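晾衣服的天气

2021年6月3日

早上六点多醒了一次，听见窗外没有雨声，心里一下子就亮堂起来，翻个身想再睡，可是怎么也睡不着了，满脑子都是阳台上那几根竹竿。后来干脆爬起来，把昨天晚上泡着的床单拎出来漂了两遍，拧到手酸，晾出去的时候太阳刚刚照到对面那排屋顶。我站在那儿看了好一会儿，头发没梳，拖鞋还穿反了，觉得很高兴。

搬到 Skallcombe 以前，我对晾衣服这件事是没有什么想法的。小时候在家，衣服都是外婆管，天井里横着两根竹竿，一头架在墙上的铁钩里，一头搁在石榴树的杈上。外婆晾衣服有她的一套规矩：上衣要从下摆穿进竹竿，袖子抻平，像人张开手臂站着；裤子要翻过来晒里子，裤腰朝南；袜子不上竹竿，用一个圆圆的夹子架挂在屋檐底下，袜口朝下还是朝上，她和我妈争了半辈子。外婆说袜口朝下，水从脚尖流到袜口，松紧带泡久了要坏，所以必须袜口朝上夹着；我妈说袜口朝上夹，夹子把松紧夹出印子，更坏。她们俩谁也没说服谁，于是家里的袜子一半朝上一半朝下，要看那天是谁晾的。

我那时候最喜欢的是钻床单。夏天的床单晾在天井里，薄薄的一层，太阳透过来，人站在两条床单中间，四面都是白晃晃的光，还有一股肥皂的味道。外婆看见了就要骂，说手上有泥，刚洗的又要重洗。骂归骂，下一次她晾床单的时候，还是会把两条床单隔开一点，中间正好够一个小孩走过去。这个事情我是长大以后才想明白的，有一回打电话问她，她说没有的事，隔开是为了通风。那就算是为了通风吧。

后来上学住宿舍，晾衣服变成了抢地盘。我们那层楼朝北，走廊尽头有一个公用的晒台，晾衣绳永远是满的，谁要是下午才洗衣服，那就只能挂在床栏杆上，滴滴答答滴一夜。我的下铺脾气好，被滴了也不吭声，只是在脸旁边放一个搪瓷盆。现在想起来真是对不起她。毕业的时候她把那个盆送给我了，我一直带着，跟着我搬了好多次家，底上磕掉一块瓷，补过，现在用来泡抹布。

再后来就是一个人租房子，用洗衣机，用烘干机，衣服早上丢进去晚上拿出来，热烘烘地堆在椅子上，堆到没有地方坐了才去收拾。那几年我大概连一个晾衣夹都没有买过，也完全不记得自己穿过什么。所以说我对这件事没有想法，是真的没有。

到了 Skallcombe，情况就不一样了。这个小镇靠海，风大，雾也大，天气预报只能当作一种客气话来听。我租的房子在坡上，楼下是一对老夫妻，楼上是我，没有烘干机，房东 Hazel Benavides 在交钥匙那天特别说明了，这栋楼的电线老，装不了。她看我有点为难，就带我去看后面的阳台，指着外头一片灰蒙蒙的海说，你看，风多好！我当时心想，这叫什么安慰。

第一个冬天我过得很狼狈。毛巾总是有一股味道，牛仔裤晾了四天还是凉凉的，不知道是潮还是冷，穿上身走半个小时才觉得不对劲。我把衣服搬来搬去，晴一会儿搬出去，阴了搬进来，搬出去的时候把一只袜子掉到楼下的花坛里，下去捡，捡完上来又下雨了。有一天晚上我坐在满屋子挂着的湿衣服中间吃面，眼镜上全是雾气，给我妈打电话，说着说着就哭了。我妈听了半天，问我，你是不是把厚的和薄的晾在一起了？

我说是啊。她说，那怎么会干呢。

然后她就在电话里给我上了一课，讲了快一个小时，我面都坨了。她讲厚衣服要晾在外圈，薄衣服晾在里圈，长的和短的要间隔着挂，底下留出一个拱形来，风才走得过去；她讲卫衣的帽子要用另外一个衣架撑开；牛仔裤要夹着裤腰撑成一个筒，像一个桶那样立起来晾；她还讲毛巾不要对折，一边长一边短地搭着，干得快得多。我听着听着就不哭了，拿了张纸记下来。记完才想起来，这些有一大半是外婆的话，只是当年她跟外婆吵架的时候一句都不肯认。

那张纸我后来贴在洗衣机旁边的墙上，受了潮，边角都卷了起来，字也糊了一些，但是我早就背下来了。

春天来了以后，我才慢慢体会到 Hazel 说的那个“风多好”是什么意思。这里的风是有脾气的。西风是从海上来的，湿，衣服吹一天，摸上去是干的，闻起来有一点咸，收进柜子里过一夜就返潮；东风从山坡后面翻过来，干爽，早上晾出去，吃中饭的时候就可以收了。南风最难说，暖是暖，后头常常跟着雨。楼下的老先生会看山头上那块云，云要是像帽子一样扣着，他就把椅子垫收进去，我在楼上看见他收垫子，也赶紧收衣服。我们几乎没怎么说过话，但是在这件事上配合得很好。有一次他忘了收，我在楼上喊他，他抬头看看天，冲我竖了个大拇指，慢吞吞地去搬垫子，刚搬完雨就下来了。

去年我在镇上的 Harries 找到一份半天的工作，那是一家洗衣改衣的小铺子，前面收衣服，后面有两间屋子，一间洗一间烫。说是找到，其实是我去改裤脚，去得太勤，老板 Orhun Güneş 问我，你这么喜欢闻肥皂味，要不要来上班。我以为他在说笑话，第二个礼拜他打电话来问我怎么还没去。

铺子里的人不多。Orhun 管机器管账，Beril Tuncer 管熨烫和所有难洗的东西，还有 Jui-lin Shek，她跟我一样是半天班，专门做缝补，我们俩一个上午一个下午，中间碰头的时候一起吃中饭。Jui-lin 带的菜总是比我的好，她会做一种酱萝卜，脆得不得了，我问过她好几次方子，她每次说的都不一样。

我从 Beril 那里学到的东西，比从我妈那张纸上学到的还要多，不过我不敢让我妈知道。比方说，我一直以为衣服洗得越久越干净，Beril 听了直摇头，她说大部分衣服都是被洗坏的，穿坏的倒很少见。她把我自己身上那件T恤的下摆翻出来给我看，指着那些小毛球和发白的缝线，说这是你洗的，这也是你洗的。我脸都红了。她教我看水，看第一遍水的颜色，要是水已经清了，就别再折腾那件衣服了。她还教我，深颜色的东西要翻过来洗，拉链要拉上，扣子倒是要解开的，不然扣眼会越扯越大。

还有掉色的事，这个我要多说几句，最近实在是被它折磨得不轻。

上个月开始，铺子里忽然来了好多扎染的衣服。我猜是天气暖和了，大家在家里闲着，又都在网上看了差不多的东西，买一包染料，绑几根橡皮筋，就做起来了。做出来真是好看，什么颜色都有，一圈一圈的，每一件都不一样！可是好看归好看，很多人染完了不知道怎么固色，也没有把浮色漂干净，丢进洗衣机跟白衬衫一起洗，然后就提着一袋子粉红色的白衬衫来找我们。有位太太拿来的是她先生全部的衬衫，一件不剩，我们三个围着那堆衬衫看，Jui-lin 小声说，其实这个粉色还蛮好看的。
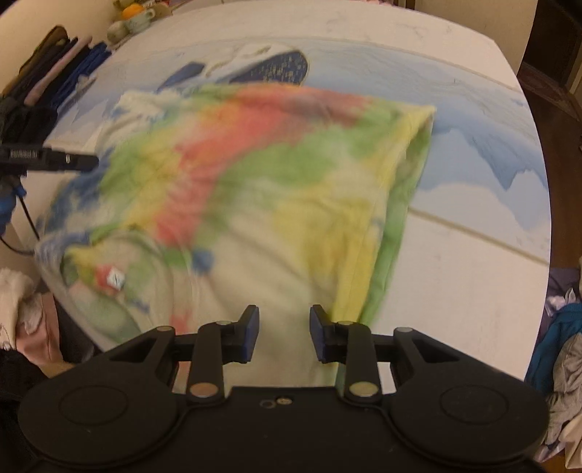
那位太太最后还是把衬衫留下来了，Beril 泡了整整两天，大部分救了回来，有一件领子上留了一小块淡淡的红，怎么都去不掉。来取的时候那位先生自己也来了，把那件领子翻来覆去看了看，说就穿这件去上班。我对他很有好感。

救掉色的衣服，说起来也没有什么秘诀，要紧的是别烘，也别烫，一遇热颜色就咬进去了，趁它还潮着的时候赶紧拿冷水泡上。很多人一看染上了，心里着急，又用热水去搓，越搓越糟。我自己就干过这种事。刚搬来那年，我把一条红围巾和米色的窗帘一块儿洗了，窗帘变成一种说不清的颜色，我不死心，烧了一大锅开水去烫，烫完它就永远是那个颜色了。现在它还挂在我卧室里，傍晚太阳照进来的时候，整个房间像在一只桃子里面，客人都夸这窗帘特别，我一般就点点头，不往下讲。

要是自己在家染东西，Beril 有一个很朴素的建议，我照抄在这里：染完以后耐心地用冷水冲，冲到水不再有颜色为止，头几次单独洗，晾的时候找个阴的地方，别跟别的衣服挨着。就这些。她说别人来问她，总想听点复杂的，要放什么粉什么盐，她讲完这几句，对方脸上都有一点失望。

Jui-lin 自己也染过。她染的是一块包袱皮，用洋葱皮煮的，金黄金黄的，用来包饭盒，洗得边上都毛了，颜色还稳稳地在那里。她说攒洋葱皮攒了一个冬天，菜场的人都认识她了，看见她来，不等她开口就把筐底的皮抖给她。我听了心痒，也攒了一袋，攒到一半长了小飞虫，只好连袋子一起扔掉。今年想再试一次，这回要晾干了再存，看来什么东西到最后都要回到晾这个字上。

说到阴凉处晾衣服，我小时候也不理解。太阳那么好，为什么要背着太阳？外婆有几件颜色深的褂子，总是晾在过道里，里子朝外。她说太阳是吃颜色的。我把这话当成故事听，以为太阳真的要吃东西，有一阵子不敢把我那件红毛衣穿到外面去，怕它被吃掉。我妈发现以后笑得直不起腰，外婆倒是很严肃，说毛衣没关系，冬天的太阳不饿。

前几天我给外婆寄了一包东西，里面有一罐这边的果酱，一双羊毛袜，还有一包晾衣夹。夹子是在 Cerosberg 的市集上买的，那个镇离我们坐车要一阵子，我和 Jui-lin 趁着休息天一起去逛，本来想买布头，结果在一个卖杂货的摊子上看到一大盆木头夹子，没有弹簧，就是一根小木头中间开条缝，头上圆圆的，像一个小人。摊主叫 Doğukan Karabulut，夹子是他自己冬天削的，那一盆一共400个，他说削到后来做梦都在削。我问他能不能零买，他说随便抓，抓多少算多少。我抓了两把，Jui-lin 抓了两把，他看看我们手小，又给添了一点。

没有弹簧的夹子，用起来要有点手感。推下去太浅了会被风掀掉，太深了薄料子要起印子。我头一天用，晾了一排毛巾，下午回来一看，有两条已经飞到楼下的花坛里，老先生帮我捡起来了，叠得方方正正放在楼梯口，上面还压了一块石头。后来我学会了，推到觉得它咬住了，再轻轻往下按一点点。这种夹子有一个好处，不生锈。铁弹簧的夹子在海边用不了多久就要锈，锈水滴到白床单上，那个印子连 Beril 都头疼。

外婆收到包裹以后给我打了视频，她把镜头对着自己的额头，我看了半天的额头，听她讲夹子。她说这种夹子她小时候见过，她妈妈也有，后来不见了，她还以为这世上已经没有人做了。她拿了一个在手里转来转去，说削得不错，就是缝开得大了一点，夹薄的夹不牢。我说那你多推一点。她说我还用你教。

这几天我又动了一个念头，想在阳台上加一根绳子。现在的竹竿是两根，晾平时的衣服是够的，晾床单被套就捉襟见肘，得把被套对折了挂，折的地方总是最后才干。Orhun 听说了，很热心，从家里翻出一本杂货目录来给我看，是一家叫 Grivico 的，里面什么都有，晾衣绳就占了好几页。有一种是包了塑料皮的钢丝绳，编号506；有一种棉绳，编号524，看着粗粗的，很老实的样子。Orhun 力荐钢丝的，说目录上写着最多能挂21公斤，湿被子随便挂。Beril 在旁边烫衣服，头也不抬，说棉绳好，棉绳不滑，衣服不会全都溜到中间去挤成一堆。两个人就争起来了，争得很认真，连进来取衣服的客人都被拉着表态，那位客人说他家里用的是烘干机，两个人一齐露出很同情的表情。

我想来想去，大概会选棉绳，虽然棉绳要常常收进来晒一晒，不然会发霉。我喜欢它的样子，也喜欢打绳结。绳结是外公教我的，他年轻的时候在船上做过事，会打很多种结，晾衣绳用的那种叫什么名字我忘了，只记得手势，绕两圈，从底下穿过来，一拉就紧，要解的时候推一下就松。外公走了好多年了，那天我拿一截旧鞋带试着打，手指头居然还记得，打出来一看，一模一样。我把那截鞋带在桌上放了两天，舍不得拆。

房东那边也要问一声，墙上要钻一个洞。我给 Hazel 写了信，她回得很快，说钻吧钻吧，只要不钻到水管就行，水管在哪里她也记不清了，让我问问楼下的老先生。于是昨天傍晚我第一次正正经经地去敲了楼下的门，老先生开门，围裙还系着，屋里有一股炖豆子的香味。他太太坐在窗边择菜，听我说完，两个人商量了半天，一个说水管在左边，一个说在右边，后来老先生拿一根木棍，贴着墙一路敲过去，敲给我听，说这里是空的，这里是实的，你听。我什么也没听出来，但是很用力地点头。最后定下来，周末他上来帮我钻，我要做的就是准备一把稳当的椅子，还有，他太太加了一句，下次看到云压下来，记得也喊她一声，她有一床毯子想晒，老是不敢晒。

我回来的时候端着一碗炖豆子，碗口盖着一块蓝格子的布，布洗得软软的，闻得出是在外头晒干的。我吃完把碗洗了，把布也洗了，晾在竹竿最边上，风一吹就飘起来。今天早上它已经干透了，我收下来叠好，想着碗不好空着还回去，得放点什么。酱萝卜是做不来的，Jui-lin 的方子我到现在也没弄清楚哪一个是真的。家里有面粉，有葱，大概就烙几张葱油饼吧。

写到这里，抬头看了一眼外面，山头上那块云好像有一点要戴上去的意思。床单摸着还差一口气，边上干了，中间那条缝还是凉的。我再等十分钟，先去把面和上，和完面就去收。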